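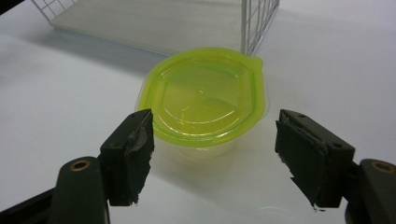 Re: [brenari-tapes] Clurow back catalog - anybody heard the new pressings?

On a morning in February, a list member wrote:

> Hi all,
>
> I see Clurow has started putting the old Daltidis records back
> out on vinyl. I have the first two on CD from when they came out
> and the sound is thin, to put it mildly. Before I spend money on
> the same music again, has anybody compared them? I'm mostly
> interested in the second album, the one with the long organ
> piece on side two. Also, are the extra tracks worth having, or
> are they just rehearsal noise?
>
> And does anyone know if the Jiang sessions are part of the plan?

Yes, yes, and I hope so!

I got the second album in the mail and I've played it every night this week, so you've asked the right person (or the wrong one, if you wanted a calm opinion). The CD always sounded to me like the band was playing behind a closed door. On the new pressing the bass finally has a bottom to it, and you can hear the drummer's foot pedal squeak all through the opening track, which made me laugh out loud the first time. I listened on headphones and then on the big speakers in the den, and it holds up on both.

The long organ piece is where you'll notice it most. There used to be an ugly fade near the middle, where I guess whoever did the CD was covering up a bad splice. Clurow went back to a different reel and the fade is gone. You get 16 more seconds of music there, and it's a lovely little passage - just organ and one guitar, very quiet, before everybody comes crashing back in. I've loved this record for most of my adult life and had never heard those notes.

Extra tracks: there are four. Two are alternate takes and pretty close to what you know. One is a live recording with a lot of talking in the crowd, and I'll probably skip it from now on. The last one is a song I'd never heard of, with no vocals, and it's terrific. It sounds like something they would have finished if the money had held out.

Complaints, so you don't think I'm on the payroll. The inner sleeve is plain paper and very tight, and my copy came out of it with a light scuff on side one (it doesn't sound, I checked). The liner notes are printed in gray on a darker gray. And the spine has the catalog number but not the band's name, so good luck finding it on the shelf. I've filed mine next to the CD.

The first album I only know from a friend's copy. It's better than the CD too, but the gap is smaller. If you can only buy one, get the second.

On the Jiang sessions, all I have is what was in the label's last newsletter. They say they have 5 reels and that one of them needs work before it can be played. No date given. The newsletter did say they'd like to do it as a double, with the Brenari radio broadcast filling the fourth side, and if that happens I will be insufferable on this list for a month. That broadcast is the whole reason I subscribed here! My own tape of it is a copy of a copy and runs a little fast.

My copy of the second album is hand-numbered 348 on the back, by the way. I'd be curious to know what numbers other people got, and whether anybody's inner sleeve is lined. If so I may write to Clurow and ask for one.

Somebody asked a while back about the sheet music for the organ piece. I've worked out the left hand for the first section and can type it up if there's interest. The right hand is beyond me.

Happy listening,
a very pleased subscriber

_______________________________________________
brenari-tapes mailing list
To leave the list, send a message with "unsubscribe" in the subject line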